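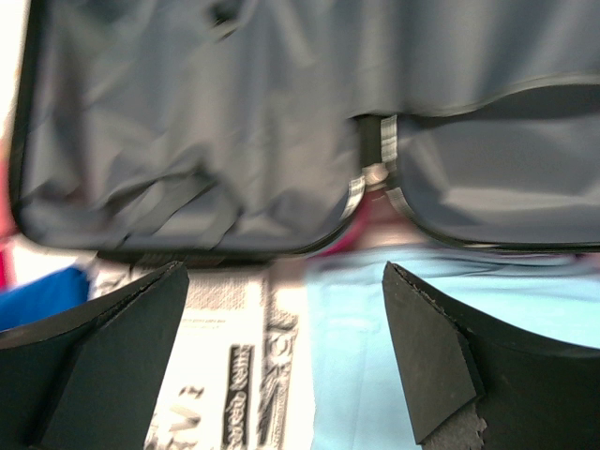
How to sort and repack a soft zip case

Most advice on packing a small fabric case begins with buying something: dividers, a label maker, a bigger case. I've tried a fair amount of it, and most of it ended up in a drawer. What follows is duller and costs nothing.

1. Empty it completely

Unzip the case all the way around and lay it open so both halves are flat. Take everything out, including whatever is lying in the corners. I don't trust the "just tidy the top layer" method. Ingrid Ambrose recommends it in her Saturday class at Groltelmont, and I did it her way for most of August. The top layer looked great. The rest stayed as it was.

Turn the case over and shake it. Wipe the lining with a damp cloth and leave it open until it's fully dry. Nylon creases, and no amount of smoothing by hand will change that for long, so don't waste an evening on it.

2. Check the zipper before anything goes back

Run the slider from one end to the other with the case empty. If it sticks, look for threads or lining caught in the teeth. A soft pencil rubbed along the track often helps. The Zinwood zipper wax I bought did the same job as the pencil, as far as I could tell, and got on my sleeves.

3. Sort by shape

Sorting by "how often you use it" sounds sensible, but I have never met anyone who can keep it up. Shape is easier. Put long straight things together, then flat things, then anything curved or bulky. Curved pieces are the troublemakers. They take up more room than they should and push against the zipper, so give them their own spot on the table and deal with them first. 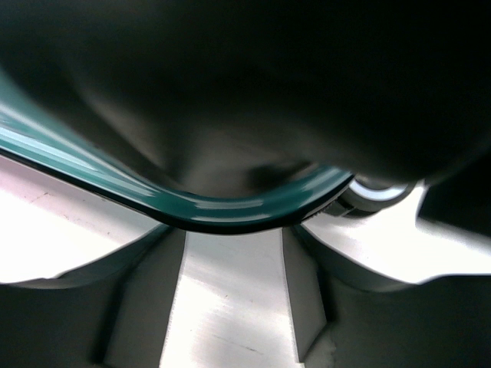 The curved teal piece, next to a small metallic ring-shaped part.

Small loose parts go in a pouch or an old envelope. Lindqvist sells a tray for this with 42 compartments. I filled three of them and lost track of which three.

4. Repack

Curved pieces go in first, with the outside of the curve toward the rounded corners of the case. Lay straight things beside them and flat things on top. Keep hard edges away from the zipper.

Close it slowly. If you have to press down with your other hand, it's too full, and two items need to come out. The Stalen guide says to roll the case as you zip. I tried it, and everything slid to one end.

Leave the pouch until last so you can get at it without unpacking the rest.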